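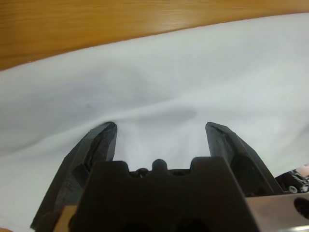
Huvley 300 Stock Book
Item 927-A
Double-sided storage for mint and used stamps

Overview

The Huvley 300 is a mid-size stock book for collectors who keep duplicates, unsorted singles or working material apart from a mounted collection. It holds stamps in horizontal strips on stiff pages, with a clear interleaf between each pair of facing pages. No hinges or mounts are needed.

The book is sewn, not glued, and opens flat at any page. It is supplied with a slipcase. Pages cannot be added or removed. Collectors who need a book that grows should see the Sturnunard ring-bound range, which uses the same strip material on punched leaves.

Page construction

Each leaf is a two-ply card with a black or white facing. Strips are welded to the page along the lower edge and at both ends. The upper edge is open and slightly flared, so a stamp can be lowered in with tongs without catching the perforations.

Black pages show perforations and margins more clearly and are the usual choice for used material. White pages are preferred where postmarks on piece, or the color of paper, must be compared side by side. The two page colors are not mixed within one book.

Strip film is polyester. It contains no plasticizer and will not soften or stick to gum under normal storage conditions. Card and interleaves are acid free. Interleaves are clear film in the black-page version and glassine in the white-page version.

Specifications

Format: upright
Page faces: 32
Strips per page: nine
Binding: sewn sections, double-hinged spine
Cover: padded, leatherette, square corners
Cover colors: dark blue, burgundy, green
Page colors: black or white
Strip film: clear polyester, open at top
Slipcase: included, matched to cover color

Capacity

Capacity depends on the size of the stamps and on how much overlap is accepted. With small definitives set edge to edge and no overlap, a full strip takes seven. Commemoratives in a wide format take four, or five if narrow margins are allowed to touch. Blocks of four can be housed across two strips by placing the lower pair in the strip and letting the upper pair stand free, but this leaves the upper row exposed to the interleaf and is not recommended for mint material with original gum.

Covers, postal stationery and large souvenir sheets do not fit. Use the Huvley 500 cover album, which has two full-width pockets per page.

Overfilling is the most frequent cause of damage to stock books of any make. When strips are double-stacked throughout, the spine is forced open and the outer sections begin to pull. If the closed book is visibly thicker at the fore edge than at the spine, move part of the contents to a second volume.

Loading

Use spade-tip or round-tip tongs. Pointed tongs will score the film.

Hold the stamp by the upper third, face up, and lower it into the strip at a slight angle. Release it once the bottom edge reaches the weld. To remove a stamp, slide one tip of the tongs behind it and draw it upward. Do not push stamps sideways along a full strip, as corner perforations can catch on the neighboring stamp.

Stamps that have been soaked from paper must be fully dry and pressed before they go in. A stamp that still holds moisture will curl in the strip and may mark the card behind it. Allow a full day in a drying book, longer in humid weather.
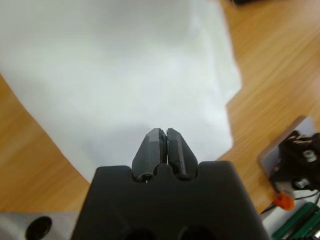

Storage conditions

Store the book upright in its slipcase, with the spine outward. Do not lay books flat in stacks. The weight presses mint stamps against the card and can cause gum to take on a sheen, which reduces value.

Keep the book away from outside walls, radiators and direct light. Steady conditions matter more than a particular temperature. A shelf in a living area is normally better than an attic or basement. In damp climates, a small packet of silica gel on the shelf is useful - outside the slipcase, never between the pages.

Open each book a few times a year and turn through all pages. This lets air reach the interleaves and gives early warning of rust spots or toning. Any stamp showing brown specks should be taken out and kept separately.

Compatibility

The Huvley 300 slipcase also fits the earlier 27-series books, which had the same outside dimensions and a single-hinged spine. The 27-series has been discontinued. Replacement slipcases are still supplied in dark blue and burgundy only.

Hendriks self-adhesive title labels fit the recessed panel on the spine. Labels by other makers may be too wide and will lift at the edges. Write on the label before applying it. The cover padding gives under a pen and the writing will be uneven.

Versions

927-A: black pages, clear interleaves
927-B: white pages, glassine interleaves
927-S: replacement slipcase, no book
927-L: spine labels, sheet of 12

State cover color when ordering. Green is available in the black-page version only.

Dealer packs

Trade customers can order cartons of ten in a single cover color. Mixed cartons are not packed. Shop-worn and returned copies are not resold as new; when available they are listed on the seconds page with the defect stated, most often a scuffed slipcase or a bumped corner.

Shipping and returns

Orders are packed at the Wurbridge warehouse and leave on the next working day if received before noon. Orders placed over the weekend are packed on Monday. Single books ship in a rigid carton. Two or more are shipped with a card divider between slipcases.

Unused books may be returned in the original wrap. Check the strips before loading: a weld that has missed the page will show as a loose end that lifts when a fingertip is run along it. Books with faulty welds are exchanged without charge, provided no stamps have been placed in them.

Related items

Huvley 500 cover album, two pockets per page
Sturnunard ring binder with nine-strip leaves
Sturnunard spare leaves, black or white, packs of five
Hendriks drying book, blotter and coated pages
Spade-tip tongs, nickel plated, with sleeve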